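Besuch bei Tramum: ein Roboter am offenen Schrank

Im September waren wir mit unserem Arbeitskreis von Joner bei Tramum in Lidmont zu Gast. Das Team des Projekts Macedo führte uns vor, wie ein Roboter mit zwei Armen an einem gewöhnlichen Büroschrank arbeitet. 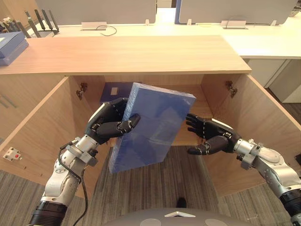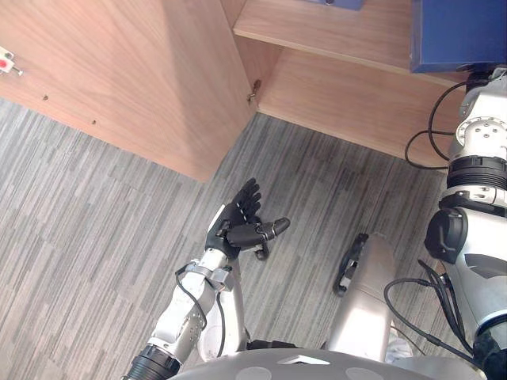
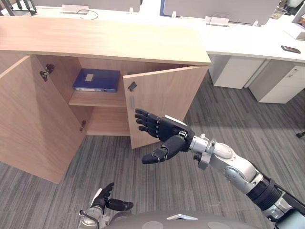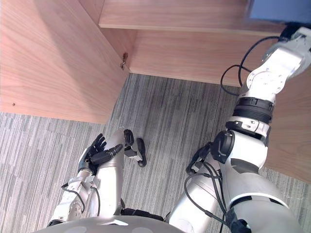
Die Vorführung dauerte länger als geplant, weil wir sehr viele Fragen stellten. Mich hat vor allem das Öffnen der Türen interessiert, denn für eine Maschine ist diese Bewegung schwieriger, als ich dachte. Für die Studie sind 700 Durchgänge vorgesehen, davon waren bei unserem Besuch 514 erledigt. Die Fehler werden alle einzeln aufgeschrieben, was ich sehr lobenswert finde.

Der nächste Besuch ist für 2 Gruppen möglich. Anmeldungen nimmt das Büro von Joner entgegen, Zimmer 152.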